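Introdução à Gestão de Armazéns
Apontamentos da aula 4: a arrumação e o custo de procurar

Bem-vindos de volta! Na última aula ficámos a meio da conversa sobre rotação de stocks, e prometi que hoje começávamos pelo problema que mais dores de cabeça dá a quem trabalha num armazém pequeno: onde pôr as coisas. Parece uma pergunta caseira (e é, quem já arrumou uma despensa sabe bem do que falo), mas dela depende boa parte do tempo de preparação de uma encomenda.

4.1 Lugar fixo e lugar livre

No sistema de lugar fixo, cada artigo tem a sua morada e não sai dela. Aprende-se depressa, e um funcionário novo orienta-se ao fim de poucos dias. O preço paga-se em espaço, porque a prateleira de um artigo esgotado fica à espera dele. No sistema de lugar livre, o artigo vai para onde houver vaga e o registo diz onde está. Se o registo falhar, lá vamos nós de corredor em corredor!

O caso que vamos seguir este semestre é o do armazém de Wullden, com 2.680 referências. Peço-vos que leiam com calma o relatório de Hrvoje Obradović, sobretudo a parte em que ele separa as 600 referências de maior saída e propõe trazê-las para junto da expedição.

4.2 Artigos a granel

Há artigos que não vale a pena alinhar: peças miúdas, acessórios, sobras de lote. Vão para caixas grandes, misturados, e o trabalho passa da arrumação para a recolha. Seo-ah Won chama a isto "adiar a ordem", expressão de que gosto muito e que vos vai aparecer no teste.

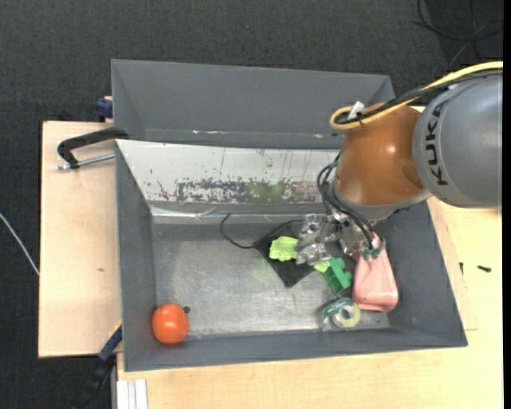
Fig. 4.1. Recolha de objetos numa caixa grande com um braço KUKA.

Ao calcular o custo da recolha a granel, não se esqueçam de incluir o tempo de identificação do artigo, que costuma ficar de fora nas vossas contas (vi isso em muitos trabalhos do ano passado).

Para a próxima aula

Ler o capítulo 2 e resolver o exercício de Grelusby: uma lista de 100 encomendas, para a qual devem propor uma arrumação e justificá-la em duas páginas, no máximo. Podem trabalhar a pares. Dúvidas, como sempre, no fim da aula ou no meu gabinete.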